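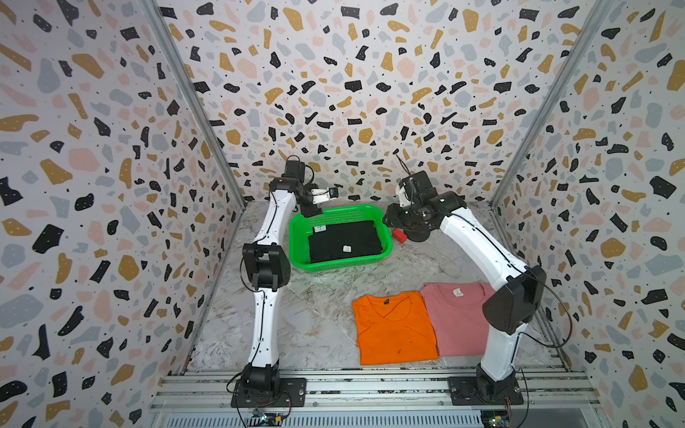

Forums > Bench Automation > Purchasing and Budgets > Second folding cell: what to spend on

Posted by kerf_allowance, May

We have one two-arm cell for garment folding and I need to put in a request for a second. The draft covers two arms, two grippers, two wrist cameras, extrusion, base plates, controller boards and a PC. Trunodwood quoted 1,488 for the frame and enclosure panels, cut and drilled. Plikament quoted 1,102 for the same drawing, undrilled. Arms are a separate line and already approved.

Questions:
1. Is the drilled frame worth the difference?
2. What did you leave out of your first budget that you had to buy later?

Current layout is both arms on the front rail, three papered walls, marble-pattern floor, basket at the back for folded items, shirts laid flat in front.

---

tallow_9

Buy the drilled one. The difference is 386. We took undrilled panels from Plikament and spent a Saturday plus most of the following week getting holes to line up with the slots. Base plate position has to match between cells if you want to run the same program on both. Ours was off by 12 mm on one side and we re-taught everything.

---

mudsill

Disagree. Drilling a panel has nothing to do with base plate position. The plates go on the extrusion, and you set them with a stop block. Spend the 386 on a spare gripper. Fingers and wrist cables are what fail.

---

tallow_9

The panels square the frame. If the frame is a parallelogram your stop block is measuring from the wrong place.

---

mudsill

Then use corner brackets. They are cheap.

---

botha_bench

For question 2, cable management. In your photo the wires off the right gripper's camera bracket curl up against the back wall, and both controller boards look open at the front corners. Budget for drag chain or at least sleeving, and two covers for the boards. We lost a board to a dropped screw. Sudow sells a vented cover that fit ours with one extra hole.

Also: what is the reach margin to the basket? With both bases at the front, the left arm is bent well over to get to it.

---

kerf_allowance

Margin is 40 mm at the far rim with the gripper pointing down. Less if it tilts. I was going to keep the same depth for cell two so the programs transfer.

Covers added to the list. Sleeving added.

---

botha_bench

40 is thin if you ever go to a larger basket. I would move the basket forward before buying deeper extrusion.

---

quillback

Add consumables. Everyone budgets the arms and then takes T-shirts out of petty cash. Fabric softens with repeated folding and the results drift, so you will be replacing garments on a schedule. Put in a line for them, same colors and same weight each time. I would also order enough wallpaper for both cells in one batch. Our second roll came from a different print run and the background was visibly warmer.

---

mudsill

Agree on the wallpaper. Still no on the drilled panels.

---

kerf_allowance

Going with Trunodwood for the frame, one spare gripper, covers, sleeving, garments as a recurring line. Asked them whether the 1,488 includes the vent grille. Waiting to hear.

---

Recent in Purchasing and Budgets
Spare gripper fingers: print or buy
Sudow board covers, fit notes
Lead times on undrilled extrusion
Leasing a cell for one quarter
Wrist camera cables, strain relief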